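The little green pot

13/02/2020

My old slow cooker gave out in May, and I went most of a year without replacing it. I kept telling myself the stove was enough. Then Radka Begović moved to a smaller place and was giving away kitchen stuff, and I came home with an electric pot, a colander and two mugs I didn't need.

I've had the pot for three weeks now and used it most nights. Mostly soup. It also does noodles, and last week I made beans in it with an onion and too much paprika — still good the next day.
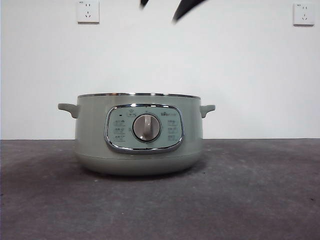

The pot with the lid off. One knob on the front.

I like that it has a knob. My last one had buttons that beeped at you. The printing around the dial is small, so I learned the settings by trying them, and I burned one batch of rice along the way.

The color grew on me too. I would have picked white or black, but the pale green looks fine against a gray tabletop. The handles are short, so I use a towel when I move it. Cleaning is a sponge and warm water, and I go around the metal rim twice, as starch likes to stick there.

Radka wants to know if I miss the big one. Only when people come over. For two of us it's plenty — I'm making lentils tonight, and I still have to buy carrots.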